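Four wheels, two kids and a very long driveway

21st January

So we've been in Stastmont for most of the summer now and I've become, against my will, a person with opinions about bike tyres. I grew up riding whatever was in Nan's shed. It had pedals, it squeaked, off you went. I don't think I knew what pressure was until I was thirty.

Then we moved to a place with a 188 metre gravel driveway and everything changed!

The first casualty was my own bike, an old commuter with skinny slicks that had been perfectly happy on city footpaths. On gravel it handled like a shopping trolley. I went over sideways next to the letterbox in my second week, in full view of the school bus (hello to everyone on the Lucero run, glad I could brighten your arvo). Skinned elbow, bent brake lever, dignity somewhere in the agapanthus.

Mandla Le Roux runs the bike shop in town and he was very kind about it. He looked at the tyres, looked at my elbow, and asked where I'd been riding. Then he sold me a pair of 40 mm ones with proper knobs down the sides and a smoother strip in the middle, and I have to say the difference is ridiculous. I can go round the bend by the water tank now without unclenching one hand at a time. They hum a bit on the bitumen — a sort of low bee noise — but I've got used to it.

The other thing he told me was to let some air out. I'd been pumping them up rock hard because that's what Dad always did, thumb test and all. Softer tyres sit down into the loose stuff a bit and grip. I felt every single pebble before and now I only feel the big ones.

The kids, of course, wanted in. The little one's balance bike has foam tyres, which never go flat and also never grip anything, so she skates down the slope with her feet out, shrieking. She loves it. I can't watch. The big one has my sister's old 20 inch with the original rubber, and it was so perished I could get a fingernail into the cracks. New pair ordered, along with tubes, and a pump that fits the valve this time.

My neighbour Sum-yee Hsu has ridden the rail trail out to Zokalness more times than she'll admit, and she's promised to take me along in April once it cools down. It's 26 km each way with a bakery at the far end, so I've said I'll do it if we're allowed to stop for a vanilla slice and a proper sit down. She says the first stretch is sandy and I'll be glad of the knobs.

I still need to sort out mudguards. The old ones don't clear the new tyres and I've been riding home with a brown stripe up my back every time it rains. If anyone's found a set that fits without rattling, leave me a comment!

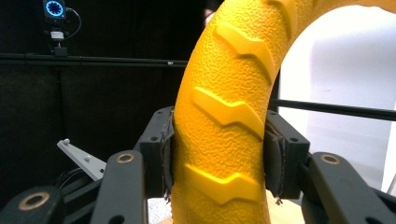 Do I need knobbly tyres if I'm mostly on the road with a bit of gravel at the end?

Probably something in between. A tyre with a smooth middle and small knobs at the edges rolls nicely on bitumen and still holds on when you lean over in the loose stuff. Go as wide as your frame will take, and drop the pressure a little before you hit the gravel.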